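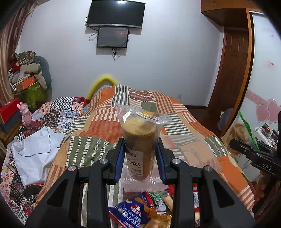 Tips from the grabbing bench: getting through a day of snack packets

Last updated: May

I have had a good many messages since the last page asking how we manage the home side of the packet study at Trirnudstead, and whether there are any household tricks worth passing on. There are plenty, and most of them would do just as well for anybody who has to sort a cupboard full of crinkly bags. So put the kettle on, because I do tend to go on a bit.

For anyone new: we go into people's ordinary rooms with hand-held grippers, pick up everyday shopping and put it down again, and the movements are recorded so that a robot arm can learn from them later. My own corner of it is soft packaging, which is far and away the most maddening thing in the house to pick up. A tin stays the shape it was made. A bag of anything does as it pleases!

Work on a bed if you can. I used to insist on a table and I was quite wrong. Packets skate about on a hard top the moment a finger touches them, whereas a quilt has a bit of give, so you can press down slightly and let the fingers come in underneath. Pull the cover smooth first and tuck it in at the foot. A busy patchwork is very welcome too, as we want the robot to cope with stripes and squares behind the thing it's after (plain white sheets made our early results look far better than they deserved).

Go for the food and leave the bag alone. It is ever so tempting to pinch the loose frill at the top. With a wafer roll or anything long and stiff, close the fingers on the roll itself, through the plastic, a little above the middle. We tried each packet both ways, 50 lifts to a batch, and when the robot had learned from body grips it managed around 70 per cent of the lifts it was set. The batch taught on frill grips did so poorly that we stopped early and had lunch.

Squeeze slowly, and stop sooner than you think. Wafers crush, and a crushed roll is a different object altogether as far as the recordings go. I close until the plastic stops sliding, then count to three before lifting. If you hear a crunch, mark that one down and fetch a fresh roll. Crumbs go on porridge in our house.

Wipe the finger pads between batches. Sugar dust and the greasy film from wrappers make them slippery, and you'll blame your own hands for it. A cloth wrung out in warm water with one drop of washing-up liquid does nicely, followed by a dry one. Please don't use furniture polish. The Clokano pads I ruined that way had to be thrown out.

Put out a few packets at a time and let them overlap. Tidy rows teach tidy habits, and no kitchen drawer I've ever opened looked like that. I toss mine down gently and take whichever is on top. Stir them up with your hand every 3 lifts or so. A mix of colours helps as well, and so does a mix of sizes.

Keep the wrappers with print on them, even when it's in a language you can't read. Big lettering and pictures bend across the folds, and that seems to help the software tell the front of a packet from a crease. I haven't got proper figures for this one, so treat it as a hunch from Samberg's end of the bench.

Lift straight up before you go sideways. Loose plastic hanging underneath will catch on its neighbours, and you'll drag half the pile along with you. Up a hand's width, pause, then across. The same goes for taking one bag out of a full freezer drawer, come to that.

Next time I'll write up the Upadhyay fold, our way of turning under a floppy bag bottom so that it stands by itself. It wants a bit more testing on flour.

41 shares | 12 comments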